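Pascual Residence, Housekeeping Office
Shared kitchen notices, March (thread)

1/ The Housekeeping Office has completed its spring review of the shared kitchens. This thread sets out the revised arrangements for chopsticks, plates and counter appliances. Residents are asked to read it through to the end before sending questions.

2/ The most frequent subject of comments this term was chopsticks. Pairs are separated during washing, single sticks are left on tables, and residents arriving for the 6 p.m. meal have to search for two that match. The office received 8 written comments on this point alone.

3/ With immediate effect, chopsticks are to be sorted on the dining table after drying and returned to the pink holder in pairs. The color of the stick is the guide: red with red, green with green, brown with brown. Handles are decorated differently even within one color, so please compare the bands as well.
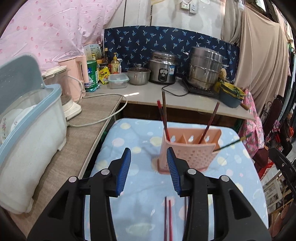
4/ A single stick with no partner should be left on the cloth until the end of the evening. If its partner has not been found by then, it goes in the drawer marked Singles. Please do not discard it. Several pairs were reunited last term after weeks apart.

5/ The holder has internal dividers. Chopsticks only, please. Spoons and peelers have their own place beside the sink, and the holder becomes unstable when heavier items are added.

6/ Sticks should stand upright in the compartments. Thin tips work their way through the openings in the side of the holder quite easily, and a tip that projects at table height is a hazard to younger visitors.

7/ Plates are kept in the white container with the light blue lid. Close the lid after taking what you need. Plates must be fully dry before they are stacked; the office has replaced one container already on account of standing water.

8/ Kettle: the pink kettle remains on the counter for general use. Cords are to be kept back from the table edge. Residents who wish to bring in an additional appliance should write to Zsolt Somogyi before doing so.

9/ Tablecloths are changed weekly. The light blue cloth with the printed pattern may be wiped with a damp sponge between changes. Hot pans are not to be placed on it without a mat.
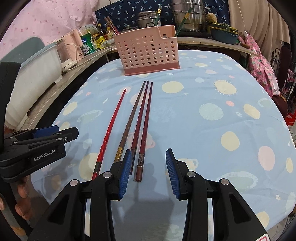
Chopsticks laid out on the dining table, with the pink holder behind.

10/ Several residents asked whether the office would simply purchase identical chopsticks. This was considered. A quotation was obtained from Skendik for 100 pairs in one pattern. The office has decided to keep the present mixed set for the time being, as most respondents preferred it.

11/ Responsibility for the evening sort rotates by floor. Efren Samonte has posted the rota on the inside of the kitchen door. Exchanges between residents are permitted, provided both names are written on the sheet.

12/ Correction to post 4: the Singles drawer is the second from the top. The top drawer is for towels. The label will be moved today.

13/ Written comments on these arrangements may be left at the front desk with Teodoro Dela Peña until the end of March. Replies will be added to this thread.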